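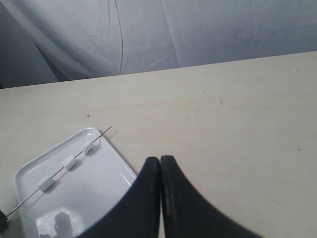 Tarık Yalçınkaya does not believe a shirt can be made wrinkle-free for life, and told a full room at Orar on Sun 6 June that he had stopped believing it around the time he bought his third one.

The remark got a laugh, but it also sums up why Oltden is publishing its Plain Fabric Care notes. Oltden sells bed linen, table linen and curtains. We have been asked for years to carry sprays, rinses and coated fabrics that are supposed to do away with ironing. We have mostly said no. The notes explain why, and they are free to anyone who wants them, whether or not they have ever bought so much as a napkin from us.

Our starting point was a pile of mail. Customers sent us 2458 questions about creases over the past year, which is more than they sent about stains, shrinking and late deliveries put together. A good many of those letters quoted a label or an ad back to us and asked if it was true. Often we could not say. The label did not explain what had been tested, on what cloth, or after how many trips through the machine.

So we asked makers. We wrote to the suppliers of every crease product we had been offered and requested the test behind the main claim. Some sent a page of numbers with no method. One sent the ad again, in a larger size. A few sent proper reports, and we thank them, though the reports were less exciting than the packaging. In the best of them, the cloth was hung damp and smoothed by hand before the treatment was judged. Cloth that is hung damp and smoothed by hand looks pretty good with no treatment at all.

We then did some washing of our own at the Pangaribuan laundry, using 300 plain cotton sheets, half of them treated and half not. We make no great scientific claims for this. The sheets were all ours, the washers were ordinary washers, and the people judging the results work with linen every day and have opinions. They were not told which sheets were which. After the first wash they could usually pick out the treated ones. By the tenth they were guessing.

What did make a difference was dull. Smaller loads came out flatter. So did sheets that were taken out as soon as the drum stopped, and sheets that were folded once, shaken hard and hung by the long side. Curtains hung back on the rail while still a little damp dropped most of their creases overnight. Fold lines from the package were the most stubborn, and for those we found nothing that beats an iron and some steam.

The notes also take on a few habits that get repeated a lot. Vinegar in the rinse did not do anything for creases that we could see. Ice cubes in the dryer worked about as well as a wet washcloth, and the washcloth is less noisy.

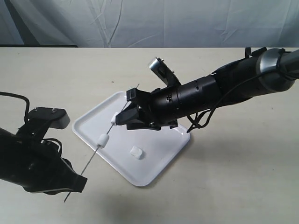 Ridwan Tuhumury wrote after reading an early draft that the whole thing seemed a long way of telling people to own an iron, and asked if a linen company really needed to put out a release to say so.

It is a fair question. Our answer is that people are paying real money to be told otherwise. A bottle of Plunetine, our own rinse, sold well for two seasons before we dropped it, and we are not proud of what we printed on the front. It smelled nice. We would not go further than that now. Customers who still have a bottle with the old label can return it, open or not, for a refund through the end of September.

Oltden will not be adding an easy-care line this year. We have been told that we are leaving sales on the table, and that may be so. If a maker can show us a finish that lasts up to 80 washes, with the method written down and the untreated cloth tested next to it, we will gladly look at it and print the results, good or bad. So far we have not been shown one.

The Plain Fabric Care notes are available by mail on request, or at the counter in any Oltden store. Ask for leaflet 791.

Press contact: Oltden, Customer Care Desk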